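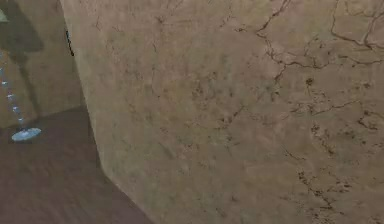
Fig. 1. Tan stone with dark brown veining (computer rendering).

Week 7: Countertops and Other Promises
Intro to Home Materials, Ulside Evening Program
Handout revised 9th February

Last week we did floors, and several of you are still upset about grout. This week is stone, and the things sold as stone, which are a larger family.

Terms you need

Marble is limestone that has been through heat and pressure for a very long time. It is mostly calcite, and calcite gives up when it meets acid. Lemon juice, vinegar, wine and tomato sauce will all leave a dull mark called an etch. An etch is damage to the surface. A stain is color that has soaked in. People mix these up constantly, then buy a stain remover for an etch, and some stain removers are acidic. You can see where that goes.

Granite is harder and does not mind lemons. Showrooms use the word for nearly any dark, tough rock, so treat the label as a mood.

Quartzite is a natural rock. Quartz, on a countertop label, usually means crushed mineral held together with resin. The names differ by three letters and the care instructions differ a good deal more — resin can scorch under a hot pan. Read the paperwork before you need it.

Veins

Veins in marble come from other minerals that got into the rock, often along old cracks. Most are sound. Some are weak lines, and a slab can break along one while being carried up your stairs. Ask the yard which kind you have. Then ask somebody who is not selling it.

A small sample will not tell you what the slab looks like. Veins wander, and the piece you fell in love with may be the only calm corner. Go to the yard, look at the whole slab, and mark on it where you want the sink.

Sealing

Sealer slows down stains. It does nothing about etching, whatever the bottle implies. To test, leave a spoonful of water on the stone for 10 minutes. If the spot darkens, it is drinking, and it is time to seal again.

Worked case: the Moodley kitchen

The budget was $2000 for the counter, all in. The slab quote came under that and everyone was pleased. Then came the sink cutout, the edge finish, delivery, and a line reading "site adjustment," $83, which was never explained and was paid anyway. We will go through the full quote in class. Bring a pencil and low expectations.

For next time

Read the Plillimari care sheet and the Zeltix care sheet side by side. Underline every sentence that contains the word "normal." Write a paragraph on what each company thinks normal use of a kitchen is, and whether it includes cooking.

The stone yard visit has moved to August. Closed shoes, please.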